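Ticket: Shared drive drops off after sleep, files go read-only
Product: Stistance Sync (desktop)
Opened: November 24, 2024
Priority: Normal
Status: Open, waiting on vendor

Reported by customer

I run the file storage for a small print shop, Osach. We do course booklets, mostly for training outfits. Since the last Stistance update, any computer that goes to sleep comes back with the shared drive mounted but read-only. You can open a file and edit it, and then saving fails with "You do not have permission to change this item." Quitting Stistance and starting it again fixes it until the next sleep.

Before you ask: yes, I restarted. Yes, I signed out and back in. The account has full rights. I can change the same file from the web page while the desktop app tells me I can't.

Support reply 1

Thank you for contacting Undgate Support. This can occur when the network connection is unstable. Please move the computer closer to the router, clear the local cache and try again.

Customer

The computer is on a cable. It can't get much closer to the router than plugged into it.

I cleared the cache anyway. The app downloaded everything again, which ate most of Sunday morning, and the drive was read-only after the first sleep. I don't see how a bad network would turn off writing and leave reading alone. Reading works perfectly. I copied a large folder off the drive while it was refusing to save a text file.

Support reply 2

We understand your frustration. Could you please confirm whether the issue affects all file types, or only large files? Large images may exceed the sync window and be locked for their protection.

Customer

I have never heard of a sync window and your help pages don't mention one. But fine, I tested it. Same folder, same computer, sleep set to 5 minutes:

Text file, one line: won't save
Spreadsheet: won't save
Page layout file, 60 MB: won't save
Photo from the Ó Dálaigh booklet, page 30: won't save

After restarting the app all of them save. Size has nothing to do with it. I'm attaching the photo.

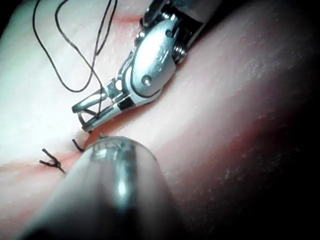

Attachment 1: Ó Dálaigh booklet, p. 30, instrument tip above a closed incision line

It opens fine in every program I have. The only thing wrong with it is that I can't save over it, same as the rest.

Support reply 3

Thank you for the sample. Our team was able to open and save this file without any issue. We would recommend reinstalling the application. May we close this ticket?

Customer

No. Did your team let the computer sleep first? Nothing in that reply says so, and the sleep is the whole complaint. I can save it too if I don't let the machine sleep.

I reinstalled. I don't expect much from reinstalling as a rule and I got what I expected. Then I went through the log file myself. Every time the computer wakes up there is a pair of lines like this:

session resume: token expired, retry in 30
session resume: fallback mode=ro

After that there's no retry. I left it alone for 60 minutes and it never tried again. I'm not a programmer, but "ro" looks a lot like "read-only" to me, and it looks like the app decides it isn't signed in properly, drops to read-only and forgets to come back.

Two other things I noticed:

If I wake the computer quickly, before the sign-in has had time to expire, the drive stays writable. That fits.

The older laptop that never took the update doesn't do it at all. Same account, same folders, same desk. I have turned off updates on that one and would suggest other people do the same.

Support reply 4

Thank you for the additional detail. We have passed the log to our engineering group. As a workaround, please set your computers to never sleep. Our records show that 100 percent of sync services are currently operating normally.

Customer

I'm sure the status page is green. It was green the last time as well.

Never sleeping is a workaround for the electric company. What I'm doing for now, in case anyone else finds this thread:

1. Quit Stistance from the menu before you walk away. Closing the window doesn't count, it keeps running.
2. Start it again when you sit down and wait for the icon to stop spinning.
3. Save something small to the drive before you open real work.
4. If you already have unsaved changes and the drive has gone read-only, save a copy to the desktop first. Restarting the app with the file open lost me one set of edits.

Please don't mark this as solved. I'd like a version number for the fix, and I'd like somebody to test it by putting a computer to sleep.

Support reply 5

Your ticket has been linked to a known issue. There is no release date at this time. The ticket will remain open.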